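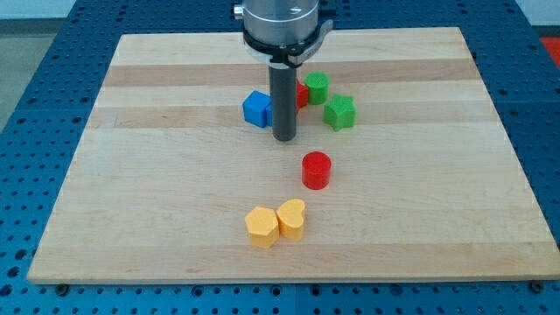
LARKBY TOWNSHIP PARKS AND RECREATION BOARD
Minutes of the Regular Meeting, June

Location: Municipal Building, lower meeting room
Present: five of seven members, a quorum. Also present: the township manager, the recreation supervisor, and the township engineer.

1. Call to Order
The Chair called the meeting to order at 7:00 p.m.

2. Approval of Minutes
Minutes of the May meeting were approved with one correction. Under item 6, "east lot" should read "west lot." Motion carried 5-0.

3. Public Comment
A resident of Pan Road asked when the trail crossing would be repainted. The manager replied that the crossing is on the county schedule and the township has no date. A second resident asked that the tennis court lights be set to shut off at 10 p.m. Referred to staff.

4. Recreation Supervisor's Report
Summer day camp registration closed at 100, the permitted limit. There are 22 names on the waiting list. Residents will be placed ahead of non-residents as openings occur.
Pavilion rentals for the season stand at 43. The deposit form has been revised to show the key return deadline, noon on the day after the rental.
The softball league requested use of Field 2 on Saturday mornings through August. Staff found no conflict with the youth schedule. Motion to approve, subject to receipt of the certificate of insurance. Carried 5-0.

5. Engineer's Report
Drainage at Field 3: the contractor, Takon, has completed the trench along the third-base side. Length of perforated pipe installed is 684 feet. Backfill and seeding remain. The field stays closed until the turf is established. The engineer recommended holding the final payment until the outlet has been inspected after a heavy rain. The Board concurred. No vote required.
Playground surfacing: the depth of wood fiber under the swings measured below specification at two locations. Public Works will top up both areas and record new measurements.

6. Old Business
Online reservations. The supervisor reported that the Lakix reservation system is ready for pavilions and not ready for fields. The field module does not yet handle split dates. Paper forms will be used for fields through the end of the season. One member asked whether card fees are passed to the renter. The manager will check the agreement and report back.
Dog park rules. Tabled to the next meeting pending review by the solicitor.

7. New Business
Restroom hours. Motion to open the lower park restrooms at 7 a.m. daily and lock them at dusk. Discussion concerned overtime for the evening lockup. Motion carried 4-1.
Bench replacement. Staff will obtain quotes for recycled plastic and for pressure-treated lumber, priced separately, delivery included.

8. Adjournment
Motion to adjourn carried 5-0 at 8:25 p.m.

Respectfully submitted,
Recording Secretary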